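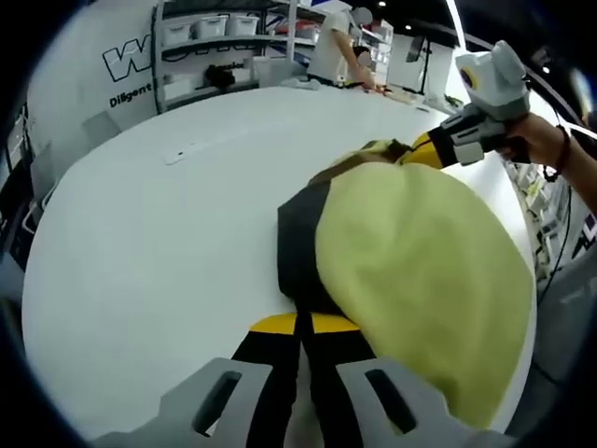 巴斯特维尔队九局逆转取胜,季后赛席位仍无着落

【巴斯特维尔讯】常规赛最后一个主场,巴斯特维尔队以4比3险胜拉斯尼斯队。比分好看,过程难看。九局下半两人出局之后,游击手克鲁萨多打出一支飞向右外野边线的二垒安打,送回两名跑者,看台上响起了这个赛季少有的欢呼。

欢呼归欢呼,账还得算。在这支安打之前,巴斯特维尔队八局里只敲出四支安打,三次满垒一分未得。第六局无人出局、一三垒有人,打者连续两次打成高飞球,都不够深,三垒跑者原地没动。换一个守备稳当些的对手,这场球恐怕第五局就已经结束。

拉斯尼斯队帮了大忙。他们的右外野手在九局下半起步慢了半拍,球落地后又弹过了手套。记录员判为安打,没有记失误,现场不少人对此有不同看法。主队官网赛后把这一球称为“赛季最佳一击”,这个说法大概要等赛季结束再讨论。

主教练帕西塔·巴卢约特在赛后发布会上情绪不错。“队员们没有放弃,我就要看这个。”她说。被问到为什么第七局还让先发投手留在场上,她的回答是“他告诉我他还行”。那名投手当时用球数已经到了100球,随后连续保送两人,被对方一支一垒安打追成平手,再下一棒的高飞牺牲打又让拉斯尼斯队以3比2超前。同样的情形,二月热身赛期间就出现过,当时的解释也差不多。

拉斯尼斯队主教练露西·戈瑟兰对判罚和结果都没有多谈。“我们领先到最后一个出局数,然后没有拿到它,就这样。”她说。她的球队已经锁定季后赛名额,这一场派出的先发名单里有四名替补,这一点在主队的庆祝声明里没有提到。

胜利之后,巴斯特维尔队本季战绩为42胜38负,仍落后最后一个季后赛席位一场。剩下两场比赛都是客场,对手是目前排名第二的普罗特布里奇队。本季两队交手五次,巴斯特维尔队只赢过一次,那一次还是因雨提前结束的比赛。他们要晋级,两场必须全胜,还要看其他球队的脸色。

俱乐部方面显然更愿意谈观众人数。官方公布的入场人数为3,000人,创下本季主场纪录。这个数字按售出和赠出的门票计算,不是按进场人数计算,而左外野看台整场都有大片空位。俱乐部没有说明其中赠票占多少,只表示“社区的热情令人鼓舞”。作为对照,赛季中段一场夜间比赛公布的人数是700人,那天没有赠票活动。

下赛季的安排同样含糊。巴卢约特的合同今年到期,俱乐部说会在赛季结束后“全面评估”,去年用的也是这四个字,结果是教练组原班留任,打击教练的位置空了半年才补上。克鲁萨多是否续约也没有消息。他本季在得点圈有人时的打击率只有两成出头,一支关键安打改变不了这个数字,倒有可能改变他的要价。

球场本身的问题也没有着落。三垒侧的灯光从六月起就时亮时暗,比赛第四局又熄灭过一次,双方在场上等了九分钟。客队曾向裁判组表示,内野手看不清平飞球。俱乐部年初承诺季中完成检修,如今的说法是休赛期再动工,没有给出预算,也没有给出日期。

两队下一次可能碰面要到季后赛首轮,前提是巴斯特维尔队打得进去。戈瑟兰被问到是否希望再遇上这个对手,她说没有想过。巴卢约特则说,她的队员“现在谁都不怕”。普罗特布里奇队已经确定由王牌左投在第一战先发,而巴斯特维尔队本季面对左投的战绩是八胜十七负。

(2023年9月23日)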